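# Ticket: benchtop in the shared workshop, sticky patch and a bin that won't stay put

Opened September 4, 2019. Status: closed, with one small thing left over (see the end).
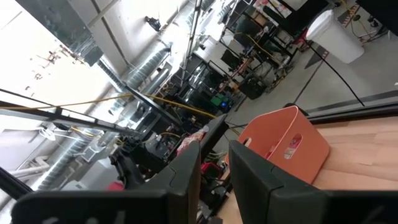 I'm opening this one myself because I've now heard the same complaint in three different forms, and I think they are all one problem. The short version is that the coral bin on the wooden bench keeps creeping toward the edge during the day, and whoever sits down after lunch finds it somewhere other than where they left it. The longer version, which I'm afraid is the one you're going to get, involves the bench finish, the feet on the bench, and a bottle of Skimlow that I should have read the back of before I opened it.

## What people reported

- The bin slides when you take something out of it one-handed.
- The benchtop feels tacky near the front, and sleeves pick up a sort of gray bloom.
- Small parts set down on the wood roll toward the floor.

I'll admit I filed the first of these under "put it back where it goes, please" and left it at that for most of a week. That was unfair of me, and I'm sorry to anyone who got the short reply. When the third one came in I went down with a mug of tea and a level and gave it a proper look.

## First look

The bin itself is fine. I emptied it onto a towel, turned it over, and checked the base for cracks or warping. I ran a straightedge across the bottom both ways and it sits flat. I also washed it, which it needed — there was a good deal of grit down in the corners.

The bench was another matter. With the level set lengthwise the bubble was happily in the middle. Set front to back it was well off, and the top was dropping 4 mm toward the front. You would never see that by eye, but a smooth plastic bin certainly feels it, and so does anything round.

I also rubbed my palm over the wood from the back to the front. The back half was dry and pleasant. The front half dragged a little and then slipped, which is an odd feeling if you haven't met it before, a bit like a kitchen table that has been wiped with too much soap and never rinsed.

## Things I tried that didn't help

I put these in so the next person can skip them.

1. **Rubber dots under the bin.** The ones we had in the drawer were Padico, the clear stick-on kind. They held beautifully for one morning and then came away and stayed on the bench, where they had to be scraped up with a plastic card. The glue will not grip while that film is on the wood.
2. **A folded shop towel under the bin.** It stopped the sliding, but the bin rocked, and the towel was borrowed within the hour. No hard feelings, I'd have borrowed it too.
3. **Wiping with warm water.** This moved the film from one place to another. It looked lovely while wet and just as bad dry.
4. **Moving the bin to the back.** This does work, but then you have to lean across whatever is on the bench to reach it, and people quite reasonably drag it forward again.

## What it was

There were two causes, and they were helping each other along.

**The film.** We switched to Skimlow for wiping down in January. It's a concentrate and needs diluting, and the spray bottle had been filled with it neat. So every wipe was leaving a layer behind, and the front of the bench gets wiped far more than the back. I filled that bottle. I remember doing it, and I remember thinking it smelled strong.

**The tilt.** The front feet had been wound in, I assume when the bench was last shifted to sweep behind it. They are threaded, so they turn with very little persuasion if you lift the bench by its front edge. The lock nuts were finger-loose on both.

## The fix

Allow yourself a quiet hour. It took me around 40 minutes of work, plus drying time.

1. Clear the whole top, including the back. I put the contents of the bin in a cardboard box with the lid folded over so that they'd all go back together.
2. Wipe with a cloth dampened with white vinegar and water, half and half. Work along the grain, and rinse the cloth often. I changed the water twice and could have done a third round.
3. Wipe again with plain water, then dry straight away with a clean towel. Please don't leave water standing in the seams between the planks.
4. Leave it alone until it feels dry to the back of your hand.
5. If a sticky spot is left, go over it very lightly with 800 grit paper wrapped around a cork block. I needed this in two places only. Stop as soon as the drag goes away.
6. Reset the feet. It's an 18 mm wrench for the lock nuts, and the feet themselves turn by hand once the weight is off. Check with the level both ways, snug the nuts, and check again, as tightening them pulled mine out a hair.
7. Put a square of Rirkon matting under the bin. It's the ribbed shelf liner sort of stuff, sold on a roll, and no glue is involved. Cut it slightly smaller than the base so the edge doesn't catch on sleeves.

For the wood I finished with a thin coat of Skoryk wax, buffed off after it hazed. Use less than you think. My first attempt, on a corner, was much too generous, and I had to spend a good while polishing it back.

## Checking it

I loaded the bin up again, put it on its mat, and pulled things out of it one-handed from every side I could reach, quite rudely in a couple of cases. It stayed where it was. A pencil laid across the bench at the front also stays put now, as does a short piece of dowel, which had been my fussiest test before.

I left it for two working days before writing this up. The bin was on its mat both evenings when I locked up, and there have been no more gray sleeves that I've heard of.

## Please, from now on

- The spray bottle has a fill line marked on it for the concentrate. Top up with water from there — even if it smells weak.
- Lift the bench from the ends when you need to move it. If you can manage without moving it at all, better still.
- If the mat gets grubby, rinse it under the tap and hang it up. It goes back on dry.

## Left over

One of the front feet has a worn thread and takes a bit of coaxing to seat. It's holding, and the nut is tight, but I'd like to replace the pair. I've put them on the next hardware order and will open a separate ticket when they come in, so this one can be closed. If the bin starts wandering again before then, reopen this ticket and I'll come down with the level. And the tea, most likely.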